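**Tramik opens second round of robot training sessions**

July 24, 2025
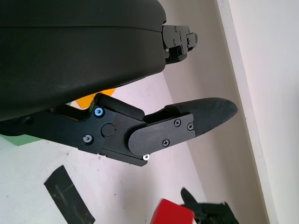

*The gripper over a white table during example gathering at Tramik, with part of a red block near the bottom.*

Robotics firm Tramik has begun a second round of sessions to gather examples for the learning system behind its table-top arms. The work is being done with Resine, which makes storage fittings and wants a robot that can sort small parts by hand-sized batch.

Operators guide an arm through simple jobs such as picking up a block, turning it and setting it down again. Each attempt is saved with the view from a small camera at the wrist, along with the position of the joints. The system is later trained on the saved attempts.

The first round used 2 arms and covered 41 different tasks. This one will use seven arms, and each task is to be repeated 100 times with the objects moved between attempts.

Catríona Ó Néill, who runs the sessions, said the earlier set had too few failed grasps in it. "People were tidying up after themselves and deleting the bad ones," she said. "We want those kept. If the fingers slip and the operator goes back for the block, that is useful to us."

Labelling will be handled by Oyewole, which did the same job on the first round. Operators will also add a short written note to each attempt.

Gathering is due to finish in November. Tramik has not said whether the examples will be shared outside the two firms.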